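Small jobs for a dark afternoon
Household tips, posted 2018-11-18

The clocks have gone back, the garden is a bog, and I love it, because this is when the inside of the house finally gets some attention! What follows is a jumble of things I do between now and March. Some came from my mother, some from readers, and a couple I worked out by getting them wrong first. Pick whichever one is bothering you most and start there.

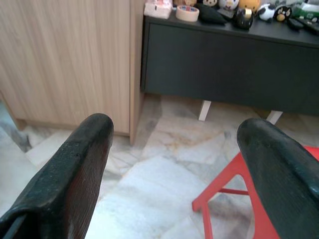
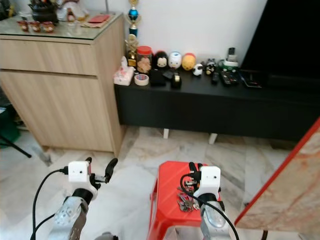 Keys and where they end up

Everyone has a landing spot for keys whether they planned one or not. Watch where yours get dropped for a few days and put the hook or bowl there. I spent years trying to train the family to use a lovely row of hooks by the back door, when we all come in at the front. Moved the hooks, problem gone.

A stiff key wants graphite. Rub a soft pencil (2B or softer) all over the teeth, put it in the lock and turn it back and forth a few times, then wipe it and do it again. Keep cooking oil well away from locks. It feels marvellous for a week and then it gums up with dust.

Tag your spares, but never with your address. Jennylyn Fajardo wrote in to say she uses a dab of nail varnish on the head of each key, a different colour for each door, and I've copied her. Two thin coats, and let the first one dry properly or it peels off like sunburn.

Cupboard doors that won't hang straight

Most modern cupboard hinges have two screws you can get at with the door open. The one nearer the front edge usually shifts the door left and right, and the one further back moves it in and out. Half a turn, close the door, look, half a turn more. Do the top hinge first and you may not need to touch the bottom one at all.

If the screws just spin, the hole has worn out. Take the screw out, dip a couple of wooden cocktail sticks in wood glue, push them in, snap them off flush and leave it overnight. The screw will bite again in the morning. I did the whole larder this way and I was so pleased I kept opening and shutting it.

Doors that bang: little clear felt or rubber dots, top and bottom corner on the handle side. Wipe the spot with surgical spirit before you stick them on.

Cleaning wood-effect surfaces

Warm water, a tiny squirt of washing-up liquid, a cloth wrung out until it hardly drips. Go with the grain and dry it straight after. Edges and joins are where water creeps in, so keep the cloth even drier there. Sticky marks from old labels come off with a smear of cooking oil left for ten minutes, then the soapy cloth again. No scouring pads, please, however tempting.

Greasy fingerprints near the handles need a second go with bicarb made into a thin paste. Test it somewhere out of sight.

Plastic stools, tubs and garden chairs

A faded plastic stool can look years younger after a good scrub. I use an old nailbrush and bicarb for the textured bits, rinse, and let it dry upside down. For scuffs, try a melamine sponge with hardly any pressure (it does take the shine off if you get carried away, and I did).

Check the feet while you have it over. If there's grit pressed into them, pick it out with a cocktail stick before it scratches the floor. And if you see a crack running up from a leg, retire the stool from being sat on or climbed on. It can hold a plant pot.

Floors in wet weather

Two mats, one outside and one in, and the outside one should be the rough kind. Shake them more often than you think you need to! I hoover the inside one on both sides, which Henrik Kettler put me on to, and the amount of sand that falls out of the back is astonishing.

For black heel marks on a hard floor, a clean tennis ball rubbed over them works a treat. Shadi Karaki pushes his on the end of a broom handle through a cross cut in the ball, so he needn't bend. Genius.

The drawer

You know the one. Tip it out onto a sheet, throw away the dead pens and the takeaway menus, and put everything small into jam jar lids or egg boxes cut to fit. Batteries live together in their own little box, ends not touching, and away from loose coins and keys. Mystery screws go in one jar. When the jar is full, go through it once, and be ruthless.

Steamed-up windows

Open them for ten minutes first thing, even when it's perishing outside. Squeegee the bedroom panes from the top down with a towel along the sill. Lids on pans, bathroom door shut while the shower runs, and pull the wardrobe a hand's width off an outside wall so the air can get behind it.

Questions from last time

Hildegard Reinholz asked whether vinegar is safe for limescale on a stone worktop. No! It will etch marble and limestone. Use it on the kettle and the glass, and stick to plain soapy water for stone.

Yuzuki Tamura wanted to know how to get candle wax off a tablecloth. Harden it with an ice cube in a bag, lift off what you can with a blunt knife, then brown paper on both sides and a warm iron. Keep moving to a clean patch of paper until no more comes through.

Next time I'm doing ovens, and the business of getting the glass door apart to clean between the panes. Send me your methods.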